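December, late, almost midnight

I came home with a headache and I want to write it down before I forget the order of things.

The fault came back today. We were doing the book task with the Cerero arm, the one where it must take a book, hold it upright and put it with the others. In the morning all was good. After lunch the fingers began to open by themselves, a very small amount, in the middle of the move. The log said the grip force was 565, and then in one step it said 2. No warning, no error code. The arm continued its path as if it still held everything well.

The first time, I thought I had made a mistake in the settings. I compared the file with the saved copy and they were the same. The second time, the book fell on the rail and the arm pushed it along before I reached the stop button. I am ashamed of how slow I was. My hand was on the keyboard and it should be on the button, I have told this to other people many times.

Nothing is broken, only one corner of a cover is bent. But my own fingers had been on that rail ten minutes earlier, when I cleaned it. I thought about this on the whole way home.

In the evening I read the old logs. There are 3,798 runs since we changed to the Mekel gripper cable, and the same drop is there in a few of them, already in the first 700. It was always so short that the book did not fall, so it was counted as a good run. This makes me more angry than the fall. We looked only at the result and never at the curve.

My guess is the cable. When the wrist turns far, the loop is pulled tight near the connector, and I believe one wire loses contact for a moment. I wanted to open it tonight but I was too tired to hold a screwdriver near something with power. Tomorrow I will switch off everything, change the cable and move the clamp a little lower. I also want a rule in the program: if the force drops so fast, the arm must stop and wait for a person.

I wrote all this to the Rustad support address and also put it on our group page. One answer was there before I went to bed.

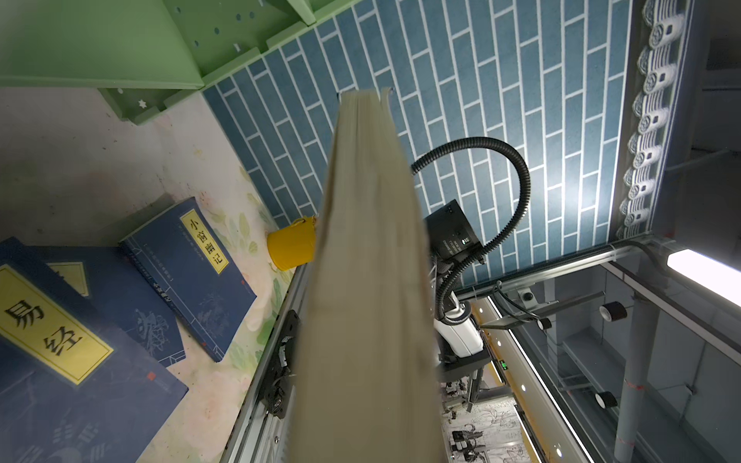 Wurkov: Please don't change the cable and the clamp on the same day. We had a drop like yours, changed both, and it was gone for a month, and when it came back we had no idea which one had helped. Move the clamp first and run it slowly with a foam block. And your stop rule is good, but make it hold the grip while it waits. Ours opened the fingers at every stop, and it dropped more than the fault ever did.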